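Stop hanging up your puffer jacket

I have owned the same puffer for years, a Nurnel I grabbed at an outlet in Plunska, and I'm convinced closets are what kill these things. You cram it between 2 wool coats in April, it hangs there squashed flat all summer, and then come September you wonder why the sleeves feel like a windbreaker!

So I lay mine out on the bed. Arms out, collar up top, no hanger. I go over it with my hands and push the filling back toward the middle of each section (it always slides to the seams, always), then I leave it alone for 40 minutes and go make lunch. My sister thinks this is nuts. She vacuum-packs hers in a bag she ordered from Zurutov and says it saves space. Sure, and so would throwing it out.

And please don't fold it into a tight square, either. Roll it, loosely, and give it a whole shelf if you've got one. I gave mine the shelf where the good towels used to live, and the towels are doing fine in the hallway.
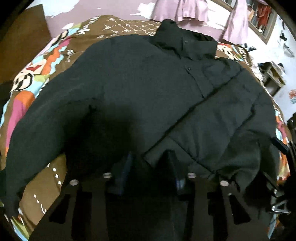 Black puffer, laid out on the loud bedspread.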